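Gears, Glue Sticks, and the Last Night of Robot Club

June 20, 2025

I promised the parents I would write something up once the club wrapped for the summer, and then I kept putting it off, partly because the kids' final event wore me out and partly because I didn't know where to begin. So I'm going to begin with the gears, which is where most of our spring went anyway.

If you're new here, I help run an after-school robotics club out of the old shop classroom at Vikham. We have 9 kids this year, from a very small sixth grader who asks the best questions in the room to a pair of seniors who would sleep there if we let them. My co-leader is Rigoberto Inga, who taught machine shop for years before he retired and who still can't walk past a dull drill bit without sighing at it. I do the snacks, the emails and the Python, in that order of skill.

Back in February the kids voted on a project. I was pulling for something with wheels (I always am, wheels are forgiving!) but they wanted an assembly task, and they wanted it hard. The one they settled on came out of the rule book for the Flollness Cup, our regional meet: the arm has to pick up small metal bevel gears and set them on a round plate so that the teeth mesh. You get points for each gear that ends up where it belongs and a nice bonus if the whole thing turns when the judge gives it a nudge. It sounds like a toddler toy when you write it down like that. I remember telling my husband that we'd have it licked in two weeks.

Well, it took us the rest of the school year. Bevel gears are slippery little things, and they're cut on a slant, so if you grab one even slightly crooked it wants to roll right out of the fingers. The kids named the whole setup Nosix, for reasons I have asked about several times and still couldn't explain to you, and by April they were talking about Nosix the way you'd talk about a moody horse. Nosix doesn't like the cold. Nosix is fine if you don't rush. One of the seniors kept a notebook of every grip angle they tried, and it's a lovely thing to page through, all coffee rings and arrows and the word NOPE in capital letters.
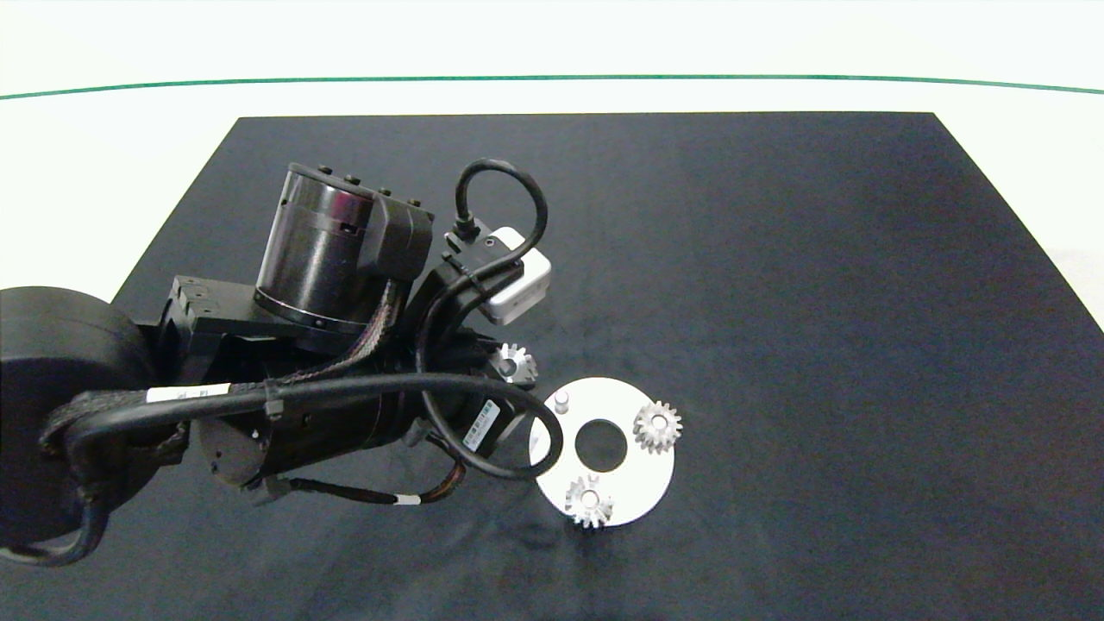

Two gears on the plate and a third in the gripper.

I like seeing the gear tipped over on its side like that, because the tilt was the subject of our longest argument. Half the group wanted to hold every gear dead level and lower it straight down, the way you'd set a cup on a saucer. The other half wanted to bring it in tilted and let it rock into place against its neighbor. Rigoberto stayed out of it for a good while, drinking his tea, and then went and got two gears out of the bin and handed them to the loudest person on each side. Try it with your hands, he said, and close your eyes. They sat there for most of a session with their eyes shut, feeling around for the teeth. I don't think I've ever heard that room so quiet. The rocking side won, more or less, though the level side got to keep their method for the first gear down, where there's nothing yet to bump into.

The cables gave us fits too. They have to be long enough that the wrist can turn and short enough that they don't go sweeping across the plate, and every time we fixed one we seemed to free up another. If you're starting a club of your own, buy more cable ties than you think you need. Then hide half of them.

As for the Cup itself, we scored 92, good for fourth place, behind a very polished team from Van Rooij who were gracious about it and let our kids crawl all over their machine afterward. The sixth grader came back with two pages of notes. We did get the turning bonus on our second run, and I may have yelled loud enough to startle a judge.

Money, because somebody always asks: the bake sale and the car wash brought in $400, and that will cover next year's entry fee with a bit left for gears. We lost a few under the radiator. I'll post the fall sign-up as soon as the school gives us our room dates, and if you have a shop stool you don't want anymore, please write to me. We're down to the wobbly ones.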